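Bendgate toy and clothing boxes: where we are in April

Hi all, a quick one from the packing side! Of the 524 boxes Lindqvist agreed to fund, 288 are filled, and we've spent 2,000 of the 4,000 so far (mostly cardboard and postage). Fleece goes in folded, soft toys fill whatever corner is left, and I've stopped fussing over matching colors.

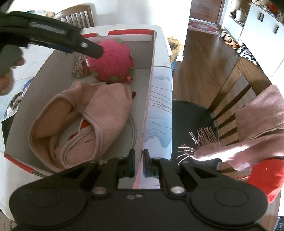
Esko Kemppainen

The pink fleece takes up most of the near half of that box, so the knit ball with the little green leaves and the beige toy with the stitched face share the far end. Bulky clothes are what slow us down – I'd like to move to the deeper Tirach box for the rest, if you're okay with it. Grellari can hold the price until the end of May, so a yes before then would be great!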